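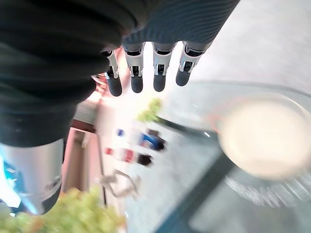 Araceli Olvera meint, eine Hand, die Trauben in eine Schüssel legt, sei noch keine Haushaltshilfe, und wir sollten das Wort im Bericht streichen. Sie würde erst davon reden, wenn man den Raum verlassen kann und hinterher weder Obst noch Glas aufwischen muss. Kommentar steht seit September im Ordner, ich übernehme ihn hier, damit er nicht verloren geht.

Eintrag September, Beginn 14:20

Aufgabe Tisch abräumen, Teil Obst. Glastisch, Glasschüssel, grüne Trauben. Hand mit Strickbezug über Rücken und Handfläche, schwarze Fingerkuppen. Steuerung über Fleltero, Griffplanung aus dem Hirnimeck-Paket, alte Parameter.

Stand der Auswertung: 300 Versuche in der Serie, davon 43 ohne Eingriff bis zum Ende. Als Eingriff zählt auch, wenn jemand nur die Schüssel zurückschiebt. Takács wollte das getrennt führen, machen wir ab der nächsten Serie.

Ein sauberer Durchgang dauert im Mittel 57 Sekunden. Von Hand ist das in einem Bruchteil erledigt. Für die Küche wäre mir die Zeit egal, solange keiner danebenstehen muss. Für Prarkholm gilt das nicht, dort hängt der Packplatz am Takt.

Fehler, nach Häufigkeit:
Kante der Schüssel zu hoch oder zu tief geschätzt. Glas auf Glas bleibt schwierig, die Tiefenwerte springen, sobald sich etwas im Tisch spiegelt.
Traube am Stiel gefasst, Stiel reißt, Rest rollt weg.
Zu viel Druck. Kommt seltener vor als im Sommer, Kraftgrenze steht jetzt niedriger.
Hand hält über dem Tisch an und plant neu, manchmal mehrfach hintereinander.

Der Bezug stört beim Greifen nicht. Er wirft links Falten und kommt dort dem äußeren Finger nahe. Ich würde ihn kürzen oder am Bund enger nähen. Wer eine Nähmaschine hat, bitte melden.

Zu Araceli: beim Wort gebe ich ihr recht. Im Bericht steht jetzt "Teilaufgabe Abräumen". Beim Rest bin ich anderer Meinung. Wäsche zusammenlegen und Kisten umsetzen liefen vor einem Jahr auch nur mit Aufpasser, und die Kisten laufen inzwischen allein. Die haben allerdings feste Maße und sind nicht durchsichtig.

Offen:
Matte Unterlage unter die Schüssel legen, gleiche Serie noch einmal.
Protokoll 574 fehlt im Ordner, bitte nachreichen.
Ersatzkuppen bestellen, zwei Sätze.
Kraftgrenze nicht mehr ohne Eintrag ändern.

Schluss 17:45.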